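Shared Keys in the Orenia Street House: A Small Study of Where Keys Go and How They Are Kept

Student project report, Household Systems module
Submitted Mon 14 December

Background

Our house on Orenia Street is rented by students and has more doors than sets of keys. There is a front door, a side gate, a bike shed, a mailbox and a basement storage room. When we moved in, the landlord handed over an envelope of keys with no tags. Most were copied at one time or another, and some of the copies don't turn well in the lock.

During March the front door key went missing twice. Both times it was in a coat pocket, but we had already paid for a new copy the first time. That was the reason for picking keys as the subject of this project. The module asks for a problem in a real household, a change that costs very little, and a record of what happened.

What we wanted to find out

The first question was which keys people in the house need to carry and which could stay at home. The second was whether sorting the keys by door would cut down on the time spent looking for them. We did not look at electronic locks. The lease doesn't allow them.

Method

We kept a search log on the refrigerator for two periods, one before the change and one after. Anyone who had to look for a key wrote down which key it was, where it turned up and how long the search took in minutes. Short searches were rounded up to one minute. In the first period the log came to 86 minutes in total, and the basement key was the worst of them.

After the first period we collected every key in the house and sorted them in the living room. A folding table works well for this. It is light, it can be carried to whichever room has space, and keys show up clearly on a pale top. A dark table or a patterned cloth makes small keys hard to pick out, which we learned by starting on the kitchen bench.

The sorting went in this order. Every key came off its old ring and was tried in every lock, and the ones that fitted nothing went into a jar. The ones that fitted were grouped by door and put on split rings. Keys for everyday use got a fob so they could be told apart from the spares by feel.

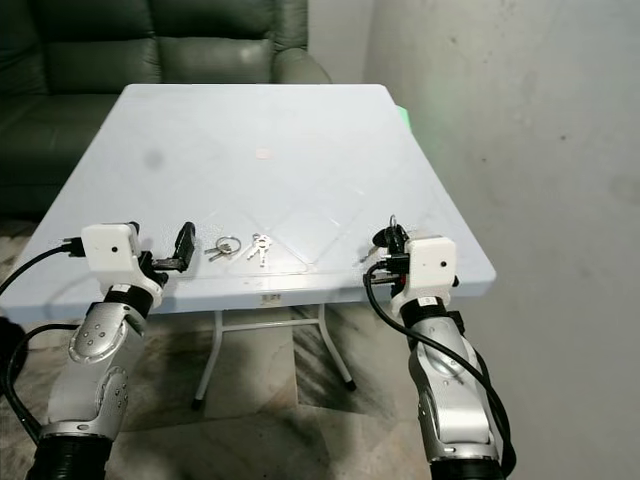

Forkthorpe wrote on our draft that grouping by door was the wrong way to do it, and that keys should be grouped by person. The comment went on to say that someone leaving for class wants one ring with everything on it and won't stop at a hook to build a set. We think this is a fair point for the front door and the gate, which everybody uses daily. It holds up less well for the basement, where one key on a hook was enough for the whole house.

We changed the plan a little after that. The front door and gate keys now go together on a personal ring. The shed, mailbox and basement keys are kept by door and hang inside the hall closet.

Materials

Split rings from the hardware store, plain fobs, a strip of hooks and a roll of masking tape for labels. The jar was already in the kitchen. Split rings are hard on the fingernails – a butter knife held the coils apart well enough.

Results

The second period had fewer entries in the log. The basement key was looked for only once, and it was on the wrong hook. Front door keys still went missing from time to time, always inside the house, and mostly in bags or under mail. The hooks did nothing for those.

The masking tape labels were a weak spot. They curled at the corners and the ink smeared, so by the end of the period the mailbox label couldn't be read. Writing on the wall side of the hook strip lasted better.

Three keys were left in the jar that fitted no lock in the house. We asked the landlord, who didn't recognize them either. They are still in the jar.

Problems with the study

The log depended on people remembering to fill it in, and somebody who is late for a bus doesn't stop to write. The real search times were probably higher in both periods. The second period also ran closer to exams, when people were home more and used their keys less. We can't separate that from the effect of the hooks.

Next steps

The house has agreed to keep the hooks until the lease ends. The stiff side gate key should be recut from the landlord's original, as copies of copies seem to be the cause of the trouble. We will ask for that key in the new year and replace the tape with printed tags at the same time.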